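Speaker notes: the Vekance hand package, what you get and what we think of it
Mhairi Gourlay, May 31, 2022

Slide 1
Thank Minoru Higuchi for the invitation. Say early on that Drerner paid for our trial unit and that Nakajima, who sell the package, have not seen these notes.

Slide 2. What is on offer
Vekance is sold as a hand, a wrist adaptor, the control software and 2 days of training on site. The body is not included. You bring your own humanoid and Nakajima fit the hand to it. Support runs for 23 months from delivery. Go slowly here, people always ask whether the body is in the price.

Slide 3. The bottle task
One drinks bottle on a plain desk. Reach, close the hand, lift, put down. We chose it because every supplier claims it and it is easy to repeat. Leave both pictures up while talking.
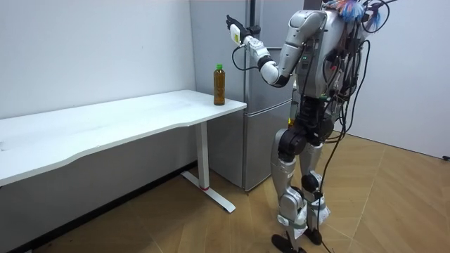
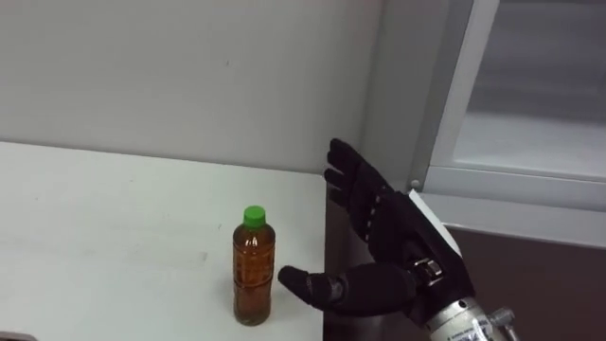

Photos: Sushil Bhatt / Drerner

Points to make with these up:
The second picture is the one to dwell on. Fingers up, thumb low and close to the bottle, hand still open. Most of our discussion with Nakajima was about this position. If the thumb comes in too high, the bottle tips before the fingers arrive.
In the first picture, point out the cables down the back of the body. Ask the room how they would route theirs. Yasuo Tsuji has a view on this and will probably give it.

Slide 4. Results
We planned 600 attempts over the whole trial and completed them all. Failed grasps were mostly at the approach stage. Show the chart, do not read it out.
The software asks for a fresh calibration after each restart. It takes 5 minutes and cannot be skipped. Mayu Hirano has asked for this to be changed and we are told an update is due in October.

Slide 5. Would we buy it
Yes for a lab that already has a body and someone to look after it. No for a site that wants to switch it on and leave it. The manual is thin on fault codes and the training days do not cover them.
We also looked at the Drastesex hand. Only mention it if asked, we had it for too short a time to compare fairly.

Questions. Spare glove prices are on the handout, page 2.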